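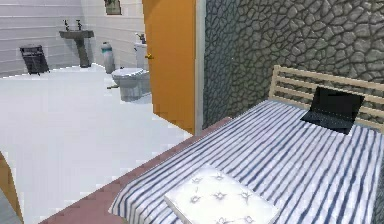 ## Do undergraduate research conferences count for anything on grad school applications?

**Ronaldo Falcão**

I'm a junior in biology. My advisor wants me to send an abstract to the Boonyarit student research day in May. Registration is $546 with the hotel, and the department covers none of it. My poster would be on sleep and reaction time, with 9 subjects, so I'm not exactly curing anything. Everyone keeps telling me it "looks great." To whom? Has an admissions person ever said so, or is it just something advisors repeat?

**Kamonchanok Wiriya**

Depends on the program. I presented twice and got asked about it in one interview out of five. What they wanted to know was why I picked my method, and I could have answered that without the trip. The useful part was a letter from my advisor that described the project in detail — you can get that for free.

I'd also check how they pick abstracts. If they take everyone who pays, a reader in your field may know it. Ask your advisor for last year's acceptance rate and see if you get a number or a speech.
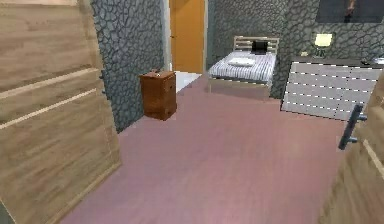

**Sombat Luangrath**

Go, it's fun and you meet people. Mine was great.

**Lertchai Ratanaporn**

"Fun" isn't $546. Before you pay, email the undergraduate research office and ask about travel money, which is often separate from department funds. Mine had a form that my own advisor had never heard of. If they say no, look for a campus poster session. It goes on the CV under the same heading, and with 9 subjects I'd want the practice questions more than the hotel.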